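Niltusum Reading Notes
A small, friendly collection of notes on memoirs about mental illness, faith and family

What this is

Niltusum is a set of 144 reading notes on memoirs in which the writer looks back on living with a mental health condition. It grew out of a reading circle in Varnstead, where Darlene Hawthorne kept such good notes on our discussions that it seemed a crime to leave them in a drawer! Mélanie Fortin typed them up, and the whole lot is now in one tidy file that anyone can open in a spreadsheet.

We love these books. They are funny and furious and sometimes very hard going, and we wanted a way for readers to find the next one without relying on the blurb. 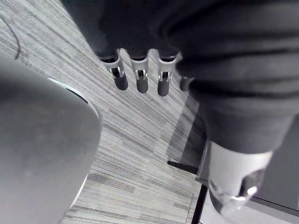 What's in the folder

notes.csv — one row per book, with the note itself in the last column
themes.txt — the list of theme words and what we mean by each
CHANGES.txt — what moved between versions

How a row is laid out

Each row has 6 columns: id, title, setting, themes, strength and note. Setting is where most of the book takes place (hospital, childhood home, university and so on). Themes are separated by semicolons. Strength is a content warning level, either 1 or 2, where 2 means there are detailed passages on self-harm or suicide. Please keep that column if you share the file on.

Notes run from a couple of lines to a full page. Darlene's are the long ones, and they are wonderful — she has a real ear for the moment when a narrator stops performing for the reader.
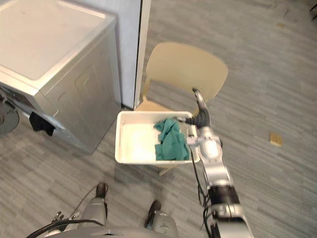 How the notes were made

Two of us read every book. We wrote separately, then met to agree on the themes, and where we still disagreed both views went into the note. The theme "religious upbringing" caused the most argument, as so many of these writers feel tenderness and anger towards the same church in the same paragraph. We ended up splitting it into "faith as comfort" and "faith as blame", and a book can have both.

The themes were tagged in Braketti, the little labelling tool that Zerouali wrote for the group. You don't need it to use the file. 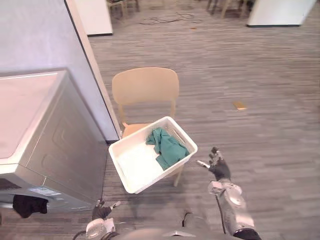

Known gaps

Nearly everything was read in English. Memoirs by parents and siblings are thin on the ground, and so are books by older writers. None of us is a clinician, so a diagnosis appears in a note only if the author names it in the book. Please don't use the file to guess at anybody's health.

Using and adding to it

Share it, print it, take it to your own book group! Credit "Niltusum Reading Notes" if you publish anything from it. New notes are very welcome: copy the column layout, write in your own words and leave out long quotations. The next version is planned for September, and Mélanie is already halfway through a splendid pile of library loans.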